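Budgeting for a pair of hand-held grippers: what I'd tell a friend before they order

Posted 25/03/2019 in Workshop and Home Tips

I've had a few emails since my December post asking what it costs to get set up for teaching folding and tidying jobs to a robot at home, so I dug out my spreadsheet (messy, sorry!) and here's how the money went. My whole spend came to $2,217, and I could have shaved a good bit off that if I'd planned the small stuff first.

Start with the job, then shop. I wanted laundry, mostly shirts, and that decided nearly everything. Cloth is thin and slippery and it bunches, so fingertips matter far more than squeezing power. If you're going to be picking up jars and tools, you'll want a different tip and probably a wider opening, so write down five things you want to pick up and measure the fattest one before you look at any catalog.

Buy two or buy none. I started with one gripper because I was being careful with money, and I couldn't fold a single thing with it! Folding is a two-handed job. The second one cost me extra shipping and three weeks of waiting, and the Prulley shop had a pair price I'd scrolled right past. Ask about pair prices even if the page doesn't mention them.

My pair was $1,000 even. I'd looked at the Lapointe set as well, which had nicer handles, but the spare tips came only in a full kit and I go through tips like dish sponges. The Zorkico ones were cheaper and I liked the weight of them in the store, but replacement pads were out of stock everywhere I looked. Check the spares page first and the glossy photos second.

Put $400 aside for the bits nobody puts in the headline price. For me that was pads, a charger, two memory cards (get the fast ones, the slow ones drove me nuts), a carrying case and a small tool roll for the pivots. I blew through mine in the first month and was glad it was already sitting there.

The rest went on a secondhand computer and a big drive. Video eats storage like you wouldn't believe. If you already have a decent desktop, use that and see how far you get before you spend anything.

Rent first if you can. Stekari lets you take a pair home for a weekend for $100 and knocks it off the price if you buy. I wish I'd done that. You learn more about whether a handle suits your wrist in one afternoon of shirts than in a month of reading reviews (and I read a LOT of reviews).

A few cheap things that helped:

Use the bed. I priced a folding table with a padded top and I'm so glad I didn't buy it. A bed with a fitted sheet pulled tight gives you loads of room, and you can get at it from more than one side. Mind your back though, it's low.

Practice on big plain shirts before anything small. Kids' clothes are adorable and a complete pain.

Do the sleeves first and get them lying straight over the body, then worry about the rest. Smooth the cloth with a closed tip, gently, so the pads don't drag it back out of line.

Wipe the pads with a barely damp cloth before each session. Lint builds up and they lose their bite.

Keep the receipts and the boxes. I sent back one charger and the store wouldn't take it without the original carton, which I'd already flattened for recycling.

Next on my list is a second set of pads in a softer rubber, if I can find somebody who'll sell me fewer than a whole bag of them. If you've got a source, leave it in the comments! 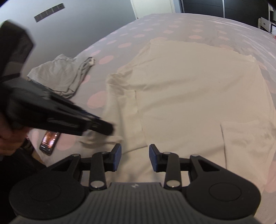

Cream shirt on the polka dot sheet, sleeves folded in over the body.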